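Villoveo : la laverie de quartier rouvre et on y reste volontiers

Mai 2021

Quelle joie de revoir de la lumière derrière la grande vitrine de la rue basse ! La laverie associative Villoveo a rouvert mardi matin, après de longs mois de travaux, et il y avait déjà du monde devant la porte avant l'ouverture. Des étudiants avec leur sac sur l'épaule, une grand-mère et sa couette d'hiver, deux voisins qui ne s'étaient pas croisés depuis l'automne et qui ont parlé si longtemps que leur cycle était fini quand ils sont enfin entrés.

Le local avait bien besoin d'un coup de neuf. Les habitués se souviennent du carrelage fendu, des bancs qui basculaient et de cette fameuse machine du fond, celle qui avançait toute seule à l'essorage (on l'aimait bien quand même). Tout a été repris : le sol, l'électricité, l'évacuation des eaux, et même la petite marche de l'entrée, remplacée par une pente douce que les poussettes et les fauteuils montent sans peine. Il y a maintenant 13 machines, dont 2 de grande capacité pour les couvertures et les tapis.

« On voulait un endroit où l'on a envie de rester, pas seulement de déposer son linge et de filer », raconte Nandini Kaimal, qui a suivi le chantier de bout en bout. Et c'est réussi ! Le coin lecture, avec ses étagères en bois de récupération, donne sur la cour. On peut y laisser un livre, en prendre un autre, ou simplement regarder le lierre pousser.

Côté budget, la collecte lancée auprès des habitants a rapporté 2 035 euros, une somme modeste à l'échelle des travaux mais qui a payé toute la peinture et les étagères. Les enfants de l'école voisine ont choisi les couleurs -- un bleu canard pour le mur du fond, un jaune très franc pour la porte -- et ils sont venus voir le résultat avec leur maîtresse, ravis de retrouver leur jaune.

La lessive en flacon a toujours ses fidèles. 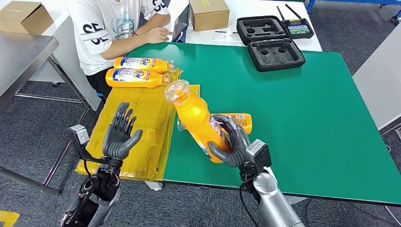
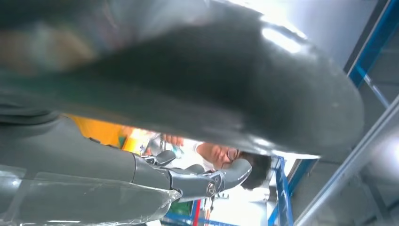 Des ateliers dès la fin du mois

La grande nouveauté, ce sont les ateliers du samedi. Le premier, animé par Eimear Noonan, sera consacré aux taches difficiles : vin, herbe, cambouis, curry. Chacun peut apporter une pièce abîmée, même celle que l'on croyait perdue. Eimear a passé une bonne partie de sa vie professionnelle dans un pressing et elle connaît des astuces délicieuses, comme le savon au fiel frotté à sec la veille du lavage, ou le drap blanc étendu sur l'herbe en plein soleil.

Elle parlera aussi de dosage, un sujet qui la passionne. On met presque toujours trop de lessive, explique-t-elle : le linge se rince mal, il devient rêche et les joints de la machine s'encrassent. Son conseil pour commencer est de suivre la dose indiquée pour un linge peu sale, puis de n'augmenter que si le résultat déçoit. Pour les serviettes de toilette, elle supprime complètement l'adoucissant et verse un demi-verre de vinaigre blanc dans le bac. Et non, cela ne sent pas la salade !

Le deuxième atelier portera sur la laine, avec Esben Lauritsen, tricoteur infatigable, qui montrera comment laver un pull à la main et le faire sécher à plat dans une serviette roulée. Il y aura ensuite une séance de reprisage, pour laquelle il faudra apporter ses chaussettes trouées (propres, merci d'avance) et, si possible, un œuf à repriser ou une balle de tennis.

Les places sont limitées pour que chacun garde ses distances, et le masque reste obligatoire à l'intérieur. L'inscription se fait sur le cahier posé près de la porte jaune. La participation est libre.

Un mot sur les horaires : la laverie ouvre tous les jours de 7 heures à 21 heures, dernier lavage à 20 heures. Les sèche-linge s'arrêtent un quart d'heure avant la fermeture. On paie en pièces ou par carte, et un monnayeur est installé à gauche en entrant.

Mairéad Moynihan, qui habite juste au-dessus, est descendue avec un gâteau au citron le jour de la réouverture. Elle promet de recommencer pour le premier atelier, et cette fois d'en faire deux.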